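# Der Arm kann greifen. Und jetzt?

Im August haben wir in der Werkstatt abgestimmt, ob das Gemeinschaftsgeld für dieses Jahr in eine neue Bandsäge oder in einen Roboterarm fließt. Ich war für die Bandsäge. Wer mich kennt, wird das nicht überraschend finden, und wer die alte Bandsäge kennt, erst recht nicht. Gewonnen hat der Arm, mit zwei Stimmen Vorsprung, und seitdem steht er auf dem Tisch, an dem man früher Leimholz zuschneiden konnte.

Ich schreibe das hier nicht als Verlierer der Abstimmung, jedenfalls nicht nur. Ich habe in den Monaten danach an dem Ding mitgebaut, Kabel gezogen, Gewinde nachgeschnitten, Abende davor verbracht. Meine Skepsis ist dabei gewachsen, und sie hat eine andere Form bekommen. Am Anfang dachte ich, der Arm werde nicht funktionieren. Er funktioniert aber, in Grenzen, und gerade das macht die Sache schwieriger.

Angefangen hat es mit Decha Chuensuk, der den Bausatz unter dem Namen Nuchit irgendwo aufgetrieben hatte und beim Plenum mit leuchtenden Augen vorrechnete, was man damit alles machen könne. Aufräumen. Teile anreichen. Dem Nächsten am Schraubstock das Werkstück halten. 379 Euro für die Gelenke und den Greifer, den Rest hätten wir ja da. »Den Rest hätten wir ja da« ist ein Satz, den man in jeder offenen Werkstatt verbieten sollte. Der Rest, das waren ein Netzteil, das wir nicht hatten, Schrauben in einer Länge, die wir nicht hatten, und vor allem die Zeit von fünf Leuten, die wir auch nicht hatten.

Nun könnte man sagen: Das ist bei jedem Projekt so. Stimmt. Auch mein Werkstattofen hat doppelt so viel gekostet wie geplant. Der Ofen heizt aber. Wenn ich am Freitag um sieben reinkomme und Holz auflege, ist es um acht warm, und dazwischen muss keiner neben ihm sitzen und Werte nachstellen. Beim Arm sitzt immer jemand daneben. Meistens Solange Andrade, die mit Abstand die meiste Geduld von uns hat und die mir in fast allem widerspricht, was ich hier schreibe.

Ihr stärkstes Argument geht so: Man müsse bei einem Roboter die Leistung anders messen. Ein Mensch nehme einen Gegenstand in die Hand und denke sich nichts dabei, und erst wenn man es einer Maschine beibringen wolle, merke man, was in dieser Bewegung alles steckt. Woher weiß der Finger, dass er anliegt? Wie viel Druck verträgt das Material? Was, wenn die Fläche schräg ist oder nachgibt? Das sei doch faszinierend, sagt sie, und ich gebe zu, dass ich an manchen Abenden selbst länger hingeschaut habe, als ich wollte. Eine glatte, gewölbte Fläche, ein schmaler schwarzer Finger von unten dagegen, und man hält die Luft an, obwohl es um nichts geht.

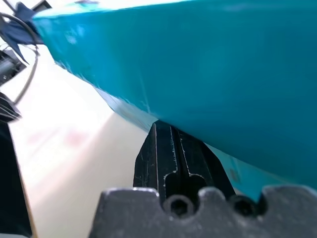 Aber Faszination ist eine Auskunft über uns. Über den Nutzen der Maschine sagt sie nichts. Ich kann auch von einem Aquarium fasziniert sein, und trotzdem würde ich nicht behaupten, es entlaste mich im Haushalt. Genau diese Verwechslung ärgert mich an der ganzen Heimrobotik, von den Bastelforen bis zu den Werbefilmen: Man zeigt mir einen Griff, und ich soll mir die Arbeit dazudenken.

Der Greifvorgang ist ja nun mal das Fotogene. Alles davor und danach fehlt. Wer hat den Gegenstand so hingelegt, dass er erreichbar ist? Wer hat den Tisch freigeräumt und die Lampe gedreht? Wer stellt die Sache zurück, damit der Versuch noch einmal laufen kann? Wir haben im Herbst eine Reihe von 200 Versuchen gemacht, verteilt auf mehrere Abende. Das heißt auch: 200 Mal hat einer von uns etwas von Hand zurechtgelegt, das der Arm danach anfassen sollte. Uthai Phromma hat irgendwann gefragt, wer hier eigentlich wem zuarbeitet. Er meinte es als Scherz. Ich fand, es war der klügste Beitrag des Abends.

Solange führt ein Heft über die Versuche, ein richtiges aus Papier, und ich habe darin gelesen. Was mir auffiel, waren weniger die Erfolge oder Fehlschläge als die Spalte mit den Anmerkungen. »Licht geändert.« »Finger nachgezogen.« »Andere Unterlage.« Jede dieser Notizen ist ein kleiner menschlicher Eingriff, der in keiner Erfolgsquote vorkommt. Würde man diese Spalte bei den großen Vorführungen mit veröffentlichen, sähe manches bescheidener aus.

Abdelkrim Gaber, der hauptberuflich in der Instandhaltung arbeitet und mit Automatisierung sein Geld verdient, hat für meine Grundsatzkritik wenig übrig. In seinem Betrieb, sagt er, diskutiere kein Mensch über Sinn und Unsinn von Greifern. Da liege das Teil immer gleich, da sei der Takt bekannt, da rechne sich das oder eben nicht. Sein Einwand gegen unseren Arm ist handfester als meiner: Wir hätten uns ausgerechnet den Fall ausgesucht, für den Roboter am schlechtesten taugen, nämlich eine Werkstatt, in der jeden Tag etwas anderes herumliegt und jeder etwas anderes will. Darauf erwidern die Befürworter, genau diesen Fall müsse man eben lösen. Mag sein. Aber muss man ihn auf dem Leimholztisch lösen?

Damit bin ich beim Punkt, der mir am wichtigsten ist, und er hat mit Technik wenig zu tun. Eine gemeinsame Werkstatt lebt davon, dass Leute sich helfen. Wenn ich eine lange Platte säge, rufe ich quer durch den Raum, und jemand kommt und hält. Dabei redet man. Ich habe auf diese Weise gelernt, wie man Schwalbenschwänze anreißt, ohne sich zu vertun, und Lamai Sombatkul hat auf diese Weise von mir gelernt, wie man es lieber nicht macht. Die Idee, ausgerechnet das Halten und Anreichen zu automatisieren, geht an dem vorbei, was an einem solchen Ort wertvoll ist. Wir hätten so viele Tätigkeiten, die keiner will. Späne aus der Absaugung holen zum Beispiel. Dafür hat noch niemand einen Bausatz bestellt.

Man kann mir vorwerfen, ich sei sentimental, und das hat Decha auch getan. Er hat einen Cousin mit kaputter Schulter, für den eine dritte Hand am Werktisch den Unterschied machen würde, ob er weiterbauen kann oder aufhört. Auf dieses Argument habe ich keine gute Antwort. Ich glaube nur, dass es zu oft von Leuten vorgetragen wird, die den Betreffenden nie gefragt haben, ob er eine Maschine will, einen besseren Schraubstock oder Gesellschaft. Decha immerhin hat gefragt. Der Cousin wollte den besseren Schraubstock, findet den Arm aber »nicht schlecht«.

Was folgt daraus? Abbauen will ich das Ding nicht mehr, dafür steckt zu viel von uns drin, auch von mir. Ich hätte aber gern, dass wir drei Sachen auseinanderhalten, die bei uns dauernd durcheinandergehen. Ob etwas Spaß macht, ob man dabei etwas lernt und ob es Arbeit abnimmt, das sind verschiedene Fragen. Beim Arm würde ich die ersten beiden mit Ja beantworten, manchmal sogar ohne zu zögern. Bei der dritten sehe ich bisher ungefähr 17 Abende auf der Sollseite und auf der anderen nichts, was ich eintragen könnte.

Wer trotzdem weitermachen will, soll weitermachen. Aber dann bitte auf dem hinteren Tisch und unter der Überschrift, die dem Ganzen zusteht: Hobby. Dagegen habe ich nichts einzuwenden, ich drechsle schließlich auch Schalen, die niemand braucht. Nur beim nächsten Plenum möchte ich das Wort »Entlastung« erst wieder hören, wenn Solanges Anmerkungsspalte einmal einen Abend lang leer geblieben ist.

Den Antrag auf die Bandsäge stelle ich übrigens noch einmal.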